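I have spent most of April with my head in a plastic box full of crimp terminals, so this post is about crimp terminals. If you came for the bike stuff, that will be back when the weather is.

Some background. I have a little weather logger on the roof of the shed, with eight sensor leads coming down the wall into a box. When I built it I soldered every lead straight to the board, because I was in a hurry and I like soldering. Then a sensor died. Then another one died. Each time I was up a stepladder with an iron on an extension cord, trying to melt one joint without melting the one next to it, and after the second go I swore I'd put proper plugs on everything.

So, plugs! I ordered a kit from Brirallow, the kind with the clear divided tray: housings, pins, sockets, and a bag of tiny rubber seals that I spilled on the kitchen floor on day one. The kit said it was good for 800 crimps, and I laughed at that, and I am not laughing now. I must have wasted 70 before I made one I'd trust.

What I was doing wrong, for anyone else starting out: I stripped too much wire. The terminal has two sets of little wings. The front pair is supposed to fold down onto bare copper and the back pair onto the insulation, and if you strip too far the back pair has nothing to hold except a few strands. It looks fine. It even passes a light tug. Then you push it into the housing, the wire bends once, and off it comes in your hand with the terminal stuck inside the plastic, laughing at you.

The other thing was the tool. I started with a pair of flat-jaw pliers from the drawer (don't) and moved up to a cheap ratchet crimper, which was much better but had the wrong die for pins this small. It squashed them into a sort of oval and they wouldn't seat. I ended up paying 215 for a secondhand Doležal, and yes, that is a silly amount of money for something that squeezes metal. It came from a surplus place out in Nernside with a dent in one handle and no manual. First crimp I made with it, the pin slid into the housing and clicked. I made everyone in the house come and listen to the click.

A few small things I wrote on the lid of the box for next time:

Put the seal on the wire before the terminal. I have forgotten this more times than I want to admit.

Number both ends. Masking tape is fine.

Look at the housing from the wire side and then from the mating side, because the pin order flips and the drawing only shows one of them. I wired an entire plug as a mirror image on Monday night and had to pick it apart with the extraction tool, which is basically an expensive needle.

I've done five leads now and there are three to go. The rain gauge is the one I'm dreading, because its cable is stiff old stuff with a foil shield and I haven't decided what to do with the drain wire - probably give it a pin of its own and ground it at the board end only. If you've done this outdoors and had it last a winter or two, tell me what you used, and whether you bothered with grease in the connectors. Half the people I read say always and the other half say never.

Next up is a proper enclosure. I've been looking at one of the Wotbridge boxes with the hinged lid, but I want to finish the plugs first. 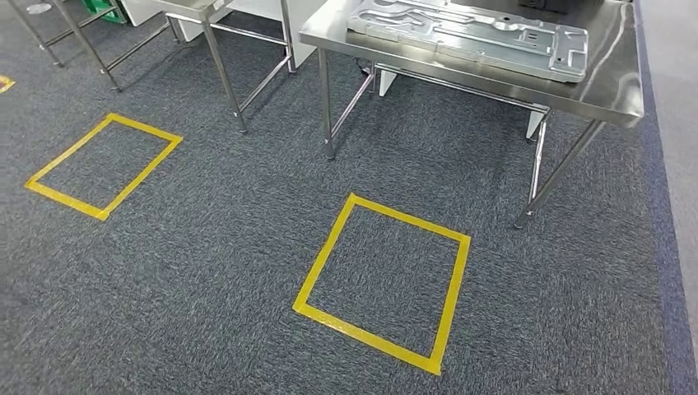
Yellow tape on gray carpet, with steel tables nearby.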